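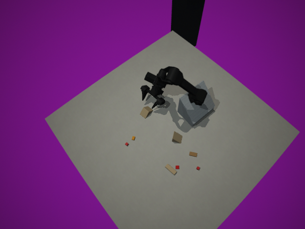

The hour before dinner belonged to Amano, a reader wrote to us in January, and if you called our house while it was on, you got a busy signal, because my grandmother took the phone off the hook.

4 min read

We had asked for memories of the old variety show and expected a handful. The letters filled a drawer. Most came from people who grew up in Cemon or close enough to pick up its only local channel, Relico, and nearly all of them mentioned the phone, the television being turned up, or a plate of something eaten on the floor in front of it.

Amano went off the air with 553 episodes behind it. It had singers, a cooking segment that tended to run over, a quiz with small prizes and a house band that played people on and off. It went out live five nights a week from a converted furniture showroom on Demeo Street. The room held 118 people on folding chairs, and a seat cost nothing if you were willing to stand in line from mid-afternoon.

Only 129 of the episodes are known to survive. Tape was expensive, and Relico did what a lot of small stations did and recorded over it. A wedding announcement reel might sit on top of a show, then a city council meeting on top of that. Some of what exists today came from viewers who taped it at home, with the commercials left in and the first minute often missing while somebody looked for the right button.

The station has now put those episodes back on the air, one each night at 11 p.m., in the order they were made as far as anyone can work it out. The gaps are left as gaps. A singer wins the spring contest in one episode and in the next she is gone, it's fall, and the band has a different drummer.

Watching them in a row is an odd experience. The show is slower than you remember. A guest can take a full minute to cross the stage and shake hands with everyone. The cooking segment really does involve waiting for water to boil, and the hosts fill the time by reading birthday greetings from a stack of cards. There is one episode in which the power goes out in half the building and the band plays until it comes back.

It's also funnier than its reputation. The sketches haven't held up well, apart from a long-running one set in a bus station, but the hosts were good at being interrupted. They talked to the crowd and the crowd talked back. When a quiz contestant gave a wrong answer, people in the chairs would argue for it, and a few times they won.

The music is what most of the letters want to talk about. Relico couldn't afford well-known acts, so the show booked whoever was playing at dances and weddings within driving distance. Some of those groups never made a record. Their children and grandchildren have been writing to the station to ask when a certain night is coming up, and in many cases the answer is that the tape is gone. A few have been lucky. One family in Cemon got together to watch four songs by a trio that had only ever existed for them in a framed flyer.

Not everyone is pleased with the reruns. Several readers complained about the hour, which is late for the people who remember the show best. Others object to the new opening titles, which the station added because the original music couldn't be cleared. The old theme was a brass tune of about the length it takes to sit down, and people who haven't heard it since childhood can still hum it. The replacement is a piano piece. We had more mail on this than on anything else.

There is a question of what happens when the run is over. Relico has said it will start again from the beginning, and it is still accepting home recordings at its front desk. The tapes are copied and handed back, usually within the month. Beta is fine, and so is a tape with something else on the label. A recent find was marked "dentist" and had the last 40 minutes of a New Year's show on it, with the whole audience on its feet and paper streamers stuck in the lights.

The showroom on Demeo Street sells flooring now. The stage was taken out when the show ended, but the line painted on the sidewalk for the audience stayed for years afterward, and kids used it for races. One letter says it was yellow. Two others say white, and the surviving tapes never go outside, so we can't settle it.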